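Project Report: Where Do the Plates Go?
Group 5 — Natália Antunes, Ashwin Pisharody and me (Eetu Lappalainen)
Jun 30, 2026

So our group picked dish racks. I know, I know. The other groups got bus stops and school lockers, and we got the thing in the bottom of a dishwasher! But I'd been fighting with the one in our dorm kitchen since September, and once I started complaining about it at our first meeting, Ashwin and Natália had just as many complaints as I did, so that was that.

Our question was pretty simple: can people load a rack well without being told how? We wrote a short survey and passed it around both dorms and the cafeteria line, and we got 200 answers back, way more than I thought we would. Most people said they put plates wherever they fit. A lot of them also said bowls are the worst (agreed). My favorite answer was just the word "forks" in capital letters.

Then we did the loading test. Each person got the same pile of plates, bowls and mugs and had to load it twice, once with no help and once after reading a little card Natália wrote. Mr. Matsuda told us to keep the card under five sentences, and I'm glad he did, as our first version was a full page and Ashwin fell asleep proofreading it.

What we saw on the first try was people starting at the front and jamming everything in one direction. Bowls got stacked almost flat on each other. On the second try they mostly slowed down and looked at the pegs first, and the plates ended up standing with space between them. 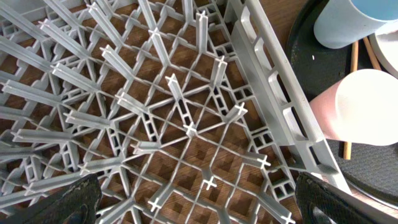 The pegs are what I ended up caring about the most. I had never noticed that the tips are shaped like little plus signs, and now I can't stop seeing them. Natália thinks the shape is there to make a thin peg stiffer. We didn't test that, so it stays a guess — a good one, though.

If we did this again I'd time people, and I'd use more kinds of bowls. Tiago Falcão let us borrow his family's set, but they're all the same size. Ashwin also wants to try a rack with colored pegs, and he's already sketched two versions in the back of our notebook.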